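Gregor Galbraith
May 18, 2021

Preseason softball rankings are out and I have opinions. Thread. 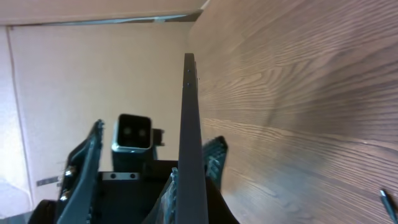
Pen or marker by the wood grain. My ballot took a while.

1/ Brodia at number one. Again. They graduated both pitchers and the catcher who called every game, and the panel moved them up a spot. On what evidence? The uniforms?

2/ I asked one voter how many of these teams he'd watched this spring. His answer was 2. He ranked ten.

3/ Ramalho is fourth because they hit .400 as a team in scrimmages. Go look at who was pitching. I'd like to see that number after a cold doubleheader on the road before I get excited.

4/ The one I can't get past is Urkero being left off. Laurinda Meireles has 741 career strikeouts and she's back for her senior year. You'd think somebody would have mentioned it.

5/ "But their schedule is soft." Sure, some of it. So is Brodia's. They play Skultumeck twice and Skultumeck had to borrow an outfielder from the JV to finish a game last season.

6/ A few of you are telling me rankings are just for fun. Fine. Then why do they get read out at the seeding meeting? I've sat in that room. A coach held up a printout of the preseason list in front of all of us and the seeds came out looking an awful lot like it.

7/ The panel says it uses a 100-point formula. I've asked twice to see it. Got a thumbs up the first time and no reply the second.

8/ My top five, for whatever it's worth: Urkero, Ramalho, Brodia, then two I keep swapping and won't post until I've seen them play a real inning.

9/ Yes, I have Ramalho at two after complaining about them at four. The infield is good. I just don't buy the batting average — those are different arguments.

10/ To the Brodia parents already in my replies: I'm not saying your kids can't play. I'm saying we haven't seen this group play together yet, and neither has the panel.

11/ State finals are in July. I'll leave this thread up, and if Brodia wins the thing you can all come back and quote post 1 at me.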